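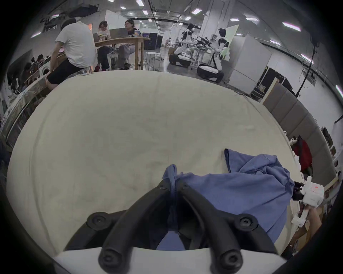
Chapter 4
Looking After a Two-Finger Gripper

Most faults on a small gripper start at the pads. Not the motor, not the software - the pads. This chapter covers the checks, the order to do them in, and when to stop and swap a part. Worked notes are from the Mockus hand tool as kept at Wastis.

Before you start: power off, fingers open. Wipe both pads with a dry cloth. Look for lint, shiny patches, a lifted edge. Then the bolts at the root of each finger. Finger tight is not tight - use the driver.
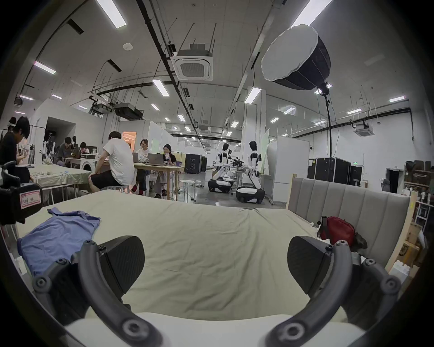

Next, the gap. Open fully and measure tip to tip at three points. Write down all of them, even if they agree. On the Mockus the limit is 73 mm, anything over and the stop has slipped. See section 4.2 for reseting it.

Cloth is the test piece for the whole chapter. Thin, soft, shows up a bad pad quickly. Nine pinches, same fold, same spot. One drop - clean and repeat. Two drops, change both pads, never just the one.

Log sheet: Flokis form, page 40.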